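Chapter 6
Footwear: Sorting, Pairing, and Storing

What you will learn in this chapter

How to sort a mixed lot of boots by color and size
How to find and keep pairs
How to choose between standing and lying storage
How to mark a pair so that it can be found again

Key words: shaft, cuff, sole, lining, mate, clip, holding row

In Chapter 5 you worked with folded goods. Sweaters and towels can be stacked, squared up, and counted from the side. Boots are harder. They come in twos, the two halves are mirror images of each other, and they take up a lot of space for what they are. A stockroom that handles folded goods well can still lose track of its boots in one afternoon.

Rain boots are a good place to start. They are made in a few plain colors, they have no laces or zippers, and they can be wiped clean with a damp cloth. They also show most of the problems you will meet with other footwear. The shafts flop over and the pairs drift apart. Sizes that are close together look the same from a few feet away.

6.1 A case to think about

Leonilde Matos manages the stockroom at Hillton, a shop that sells and rents outdoor clothing for children and adults. In January the shop took back 166 pairs of rain boots at the end of a rental season. They came in large bags, and most of the bags held more than one size. The staff had set aside one day for the job. It took three.

When Matos went over the work with her assistant, Saodah Ngui, they found that most of the extra time had gone into looking for mates. A worker would pick up a boot, look through the bag for the other one, give up, and set the first boot down somewhere new. The same boot was picked up again later by someone else. Boots that had been paired were left loose on the table and were separated again when the next bag was opened.

The next time, they did two things differently. Every bag was emptied and sorted by color before anyone looked for a pair, and every finished pair was clipped together at the cuff as soon as it was made. Keep this case in mind as you read. You will be asked about it again in Section 6.4.

6.2 The parts of a boot

You need a few names before going further. The shaft is the tall part that covers the leg. The cuff is the rim at the top of the shaft. The sole is the bottom, and on many rain boots it is a different color from the rest. The lining is the inside surface, which may be cloth or may be the same material as the outside in a lighter shade.
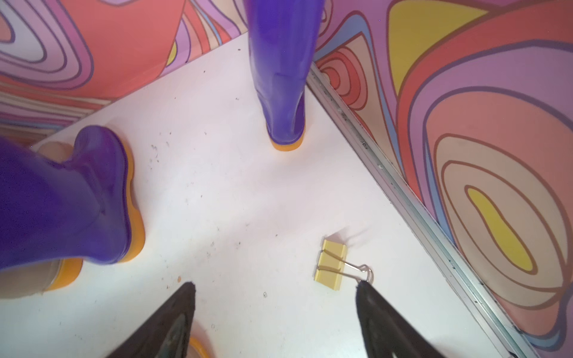

A small binder clip is enough to hold two cuffs together on a light boot. Fold the wire handles flat once the clip is on, so that they do not catch on the next pair. Clips should be kept in a cup or tray and put back there when a pair is taken apart. Heavier boots need a wider clip or a loop of cord through the pull tabs.

Do not clip boots that are still damp inside. Stand them open until the lining is dry to the touch.

6.3 Sorting by color first

Color is the fastest sort because it can be done without picking the boot up twice. Clear a table, choose a place for each color, and work until the bag is empty. Do not check sizes yet. If a boot has a sole in a second color, sort by the shaft and ignore the sole, as several shaft colors may share one sole.

Stand the boots in a row along the back of the table when the shafts are firm enough. This is called the holding row. It leaves the front of the table free for the boots you are still working on, which can be laid on their sides with the toes all pointing the same way. 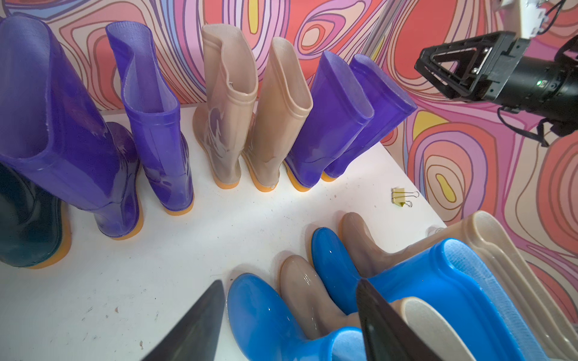 Once the colors are settled, go through one color at a time and match sizes. Look for a printed size on the sole or a tag inside the rim. When there is no mark, set two boots side by side with the heels even and compare the toes, then the cuffs. A shaft that has folded over can make a boot look shorter than its mate, so straighten it before you compare.

Check that you have a left and a right. Two lefts in the same size and color will look like a pair from the side. Set both soles down flat and look at them from above.

Any boot without a mate goes into a separate bin with its color and size written on a slip of paper. Check the bin each time you finish a color.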